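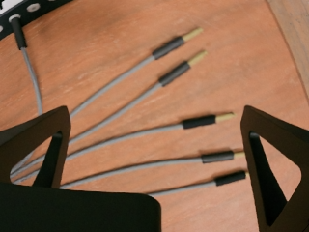 Table top, round edge, with connector panel at the corner. One socket with plug, one empty.

Workshop Safety Check, Kistley Building, Ground Floor
Month: March
Checked by: Brijesh Shakya
Marks: OK = good, R = needs repair, N = not checked this time

1. Exits and walking paths
Main door opens fully from inside: OK
Back door opens fully: R
Comment: The door touches the floor in the last part and one must push with the shoulder. I wrote the same in the previous check. Please send the carpenter before the next one.
Path between benches is free: OK
Comment: Two boxes from Cuesta were standing near bench 2. They were moved while I was there.

2. Fire
Extinguisher by main door, pressure in green: OK
Extinguisher by paint shelf, pressure in green: OK
Comment: The tag is hard to read, the ink has gone pale. I request a new tag.
Smoke alarm test button: OK
Fire blanket in kitchen corner: R
Comment: The hook is broken and the blanket lies on top of the refrigerator. A short person cannot reach it there.

3. Electricity
Extension cords without cuts: R
Comment: The orange cord at the saw has tape on it. Tape is not a repair. I removed it from use and put it in the office with a note.
Breaker box door closes, labels are present: OK
Comment: Labels 15 and 16 were exchanged. Corrected with pen.
No cord crosses the walking path: OK

4. Tables and benches
Legs are tight, no rocking: OK
Edges without splinters: OK
Comment: I passed a cloth along all the edges and it did not catch. The long bench has a rough place underneath, but hands do not go there in normal work.
Load sign on the storage rack is visible: OK
Comment: The sign says 400 lb. The lower shelf is well under this.

5. Machines
Guard on table saw: OK
Emergency stop on table saw: OK
Drill press, key is on its chain: R
Comment: The chain is there, the key is not. Whoever has it in a pocket, please bring it back by Monday.
Dust collector bag: N
Comment: It was running during my visit and I did not want to stop the work.

6. First aid
Box complete: R
Comment: Eye wash is past its date and small bandages are few. Ordered from Nenance, delivery is not confirmed yet.
Emergency phone numbers on wall: OK

Repairs go to the Fullham office as before. Time needed for this check: 35 minutes.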